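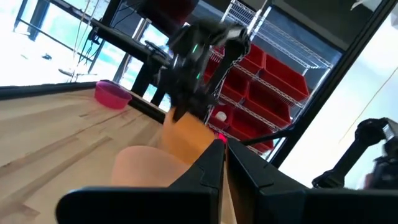

How often should you re-zero the Skeno arms? Every time you power up, and again if you swap the fingers.

Home > Guides > Skeno > Setup

Quick version of the zeroing routine, for the two-finger gripper. Harkby's own manual does it in a different order – ignore that, it was written for the old firmware.

1. Power off. Park each arm by hand, elbow folded.
2. Power on, wait for green. Don't touch teh arm while it boots.
3. Open the gripper fully. Type 900 in the width box, save.
4. Close slowly. Stop at first contact, save again. No squeezing.
5. Speed down to 300 for the first run. Soft things first, then bowls and cups.
6. Wrist camera last. Fingertips should show at the bottom of the view. If not, loosen the bracket, nudge, retighten.

Error 609? Wrist cable, nearly always. Unplug, replug, start from step 2.

Two arms handing over to each other – zero both before trying it. One good and one off is worse than both off, they'll push agianst each other.

Next guide in January, on grip force.

Comments (3)

Prindunine: Step 4 fixed mine, ta. Had been closing at full speed.

Mirko Messina: Does 54 work for finger pads? Mine came with no pad setting.

Alasdair Yule: Mirko – yes, for the thin pads. Go lower for thick ones.

Contact | © Tennant Bench Notes | Back to top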